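Matte white desk top shows every speck, is there a trick to keeping it clean?
Asked in Home & Cleaning, September

I finally swapped my old brown desk for one with a plain matte white top (Jundberg, the 70 inch one) and I love how bright it makes the corner, but oh my gosh, the specks! I wipe it at night and by breakfast there are little dark dots again. I also can't decide where the power strip should go. Mine is white so I figured it would blend in, but my partner says it looks messy sitting out. Do you leave yours on top or stick it underneath?

3 answers

Answer 1 (93 votes)
I've had a matte white top for years and the big thing is don't scrub it! Those melamine sponges leave shiny patches that never go away (ask me how I know). I use a damp microfiber cloth with one drop of dish soap, then a dry cloth right after. If a dot won't wipe off, check if it's in the finish. Mine had a few from day one and I quit noticing them.

As for the strip, I keep mine on top, over on the left. I tried mounting it underneath and got so tired of crawling around every time I needed to plug in a charger. White on white really does calm it down. I hung plain gray fabric behind the table too, and it makes the whole thing look softer. 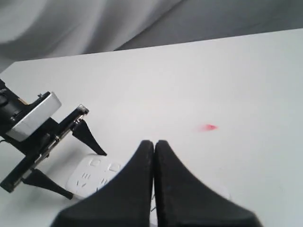
White strip on the white top, gray fabric behind

Answer 2 (12 votes)
Underneath, 100%. I got a metal tray from Kohlhase and screwed it to the back. Unplug everything before you start, and measure your screws so they don't come up through the top!!

Answer 3 (0 votes)
just get a desk mat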